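Bench notebook, May, Sunday, started a little after 2 pm

Back on the grocery thing. I told Margus I wouldn't come in on a weekend again and here I am, but the building is quiet and the air handler finally stopped rattling, so I'll take it.

For anybody picking this up cold (hi, Ileana): the question I've been chewing on since the Burkier visit is a pretty dumb one. Can a pair of cheap-ish arms do the boring stuff people do with their hands at home or on a packing bench, without me standing there holding my breath? Unpack a bag. Put things where they go. Wipe something down. I keep a running list on the whiteboard of chores with a yes, a no, or a "kinda" next to each one, and so far it's a whole lot of kinda.

Today's goal was paper bags. I'm so tired of bins! Everybody demos on bins. A bin stays put, it has straight walls, and if you bump it you get a nice clean force spike and you back off. A paper bag does none of that. It folds, it slumps, it scoots across the table when you brush it, and the mouth is a different shape every time. Also it makes a terrible noise on the mic, which Gintarė wants to use as a signal someday (I think she's right, see the March pages).

Morning runs, written down from memory because I left this notebook in the car:

Did 60 tries overall, with the bag set up fresh each time. Same handful of snacks, shuffled. I called it a success if the item came out of the bag and stayed held long enough for me to say "okay" out loud. Very scientific, I know. The puffy snack bags are the easy ones. There's lots of loose film to pinch and they forgive a bad angle. Anything stiff and narrow lying flat is the hard one, and I had to rescue it by hand more than I'd like to admit to Sipho.

The failures sort themselves into a few piles:

- Grabbed the bag wall along with the item. Most common by far. The whole bag comes up with it like a kitten.
- Closed on nothing. Depth was off, or the film was shiny and the depth map had a hole in it.
- Got it, lifted it, lost it on the way up. Film slides. I want to try the softer pads again.
- One where it did everything right and then set the thing back down in the bag. No idea. Saved the log under "why".

The first pile is the interesting one. When I unpack groceries I don't reach in with one hand and hope. I hold the bag open with one hand, or I hook a finger on the edge and tip it toward me, and I've never once thought about it. So that's what I spent the middle of the day on, giving one side the job of minding the bag and the other side the job of fetching. Maysoun suggested this back in the winter and I said it was overkill. Sorry, Maysoun. I owe you a coffee.

Rough results for two-handed: better! The bag stays closer to where it started and we see way fewer of the kitten lifts. The price is time. One item takes about 75 seconds from start to let-go, and I could empty the entire bag in that time with my eyes shut and a sandwich in the other hand. A lot of that is waiting, though. The two sides take turns very politely, like people at a four-way stop. If I let them overlap I think we get a good chunk back, but then I need the collision margins to be something better than the fat cushions I've got in there now.

Margin stuff, so I don't lose it: I set the keep-out between the two sides to 97 mm after last week's clunk. It's too much. With both of them working near the middle of the table the planner just gives up and goes home. Want to try stepping it down a little at a time, slow speed, my hand on the stop button, and NOT on a Sunday with no one else here.

Paper handles. Ugh. The twisted kind are springy and they wander. Twice this morning a handle got between the fingers and the item, and the fingers were perfectly happy because, well, they'd closed on something. The grip check passes on a handle! I need a width check too. Gintarė has a version of that in the Šimkus branch, which she wrote for cable ends, and I bet it ports over in an afternoon. Cutting the handles off would be cheating, and I'm writing that here so I don't do it at 6 pm when I'm grumpy.

Lunch, then a long phone call with Ileana, who is at the Jimer people's shop this week watching humans kit parts into trays. She had good notes and I want to keep them:

The fastest person on the line touches everything twice. First touch is a kind of nudge or stir that makes the part easier to pick up, second touch is the pick. When Ileana asked her about it she said she didn't do that. She does it every time.

They don't look at the tray. They look at the next part. The tray hand just knows.

When something's weird (bag torn, part upside down) they set it aside and keep going, and deal with the weird pile at the end of the hour.

I love that last one. We've been treating every miss as a thing to fix right then, retry, retry, retry, and it burns minutes and chews up the bag. What if it gets one retry and then moves on to something else? The bag will look different after the next item comes out anyway. The stuck thing might not be stuck anymore. Put this on the list for the week, it's basically free.

And the nudge! I want a nudge. Even just a push to roll a flat thing up against the side so there's an edge to get hold of. Sipho tried something like it for the Bovulance job, where they had to get vet supplies out of a deep drawer, and he said the push itself was easy and knowing when you were done pushing was the hard bit. Ask him for his stopping rule.

Okay, so the big question, because Margus is going to ask me at the review and I'd like to have an answer that isn't a shrug. Are we there yet on chores?

My answer as of today: for a packing bench, with a person close by who can clear the weird pile, some of it's close. Snacks into a box, snacks out of a bag, sorting by kind. It's slow but it doesn't get bored, and slow matters less if it can go all night. For a kitchen, no. My kitchen has a cat in it and a drawer that only opens if you lift it. I'd give it another couple of years of kinda before I'd let it near the eggs.

I know that sounds gloomy, but I was really happy this afternoon. There was a run around 3:30 where the whole thing just flowed, reach, pinch, up, over, and I forgot to say "okay" because I was busy watching. It looked like somebody putting away groceries. Then the next one was a kitten lift, of course.

To do, in no real order:

- one retry then move on
- width check from Gintarė's branch
- softer pads, order more, the last set is grubby
- step the margin down, with a buddy
- decide on how long a log we keep. The disk is filling up and I'm down to 300 GB on the bench machine
- different bags! I've been using the same brand and they've gotten soft from handling, which probably makes them easier or harder, and I don't know which
- buy more snacks, I ate two of the test items (labeled it in the log as "attrition")

A note on the bags, before I forget. A new bag is stiff and stands up by itself, and by the tenth go it's like cloth. So the number I get in the morning and the number I get in the afternoon aren't really the same test. I should have written down the bag age next to each try and I didn't. Starting tomorrow there's a column for it. If you run this when I'm out, please fill in the column, even if it's a guess.

Also I moved the pens and the other small desk stuff onto the list as the next chore after bags. Tidy-the-desk is such a good one. Everybody has that mess, everybody hates it, and it's all skinny objects in shallow trays, which will be awful for us and therefore useful.

Stopping here for a snack (a store-bought one, not a test one). Will do another round with the bag and then shut down.

Comments (4)

Gintarė Kazlauskienė: Take the width check, it's yours. Watch the zero offset, it drifts when the fingers warm up and you'll get "holding something very thin" all afternoon. And yes to the microphone!! Paper is so loud, the handle sounds different from the film, I'm sure of it.

Sipho Mabuza: My stopping rule was embarrassing. Push until the object stops moving relative to the finger or until I count to two. It worked better than the clever one. I'll send it over.

Maysoun Akl: Coffee accepted. Large. Can you log which side is minding the bag? I have a hunch it matters which one does the fetching and I'd like to see it split out.

Margus Lill: You said no more weekends. Also please don't put "kitten lift" in the review slides. (Fine, put it in one.)

Questions about the bench log go to the lab front desk, room list is by the door. © the bench group, please ask before reposting. Back to top 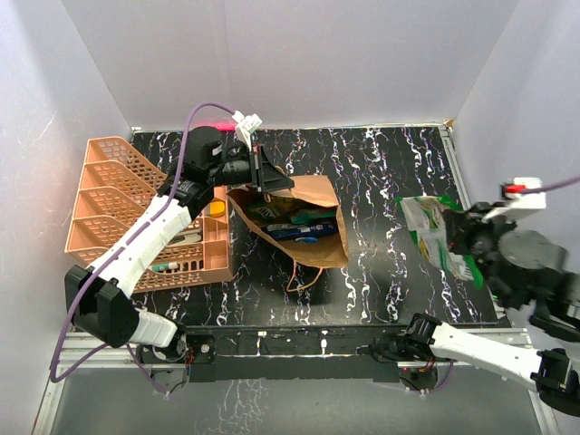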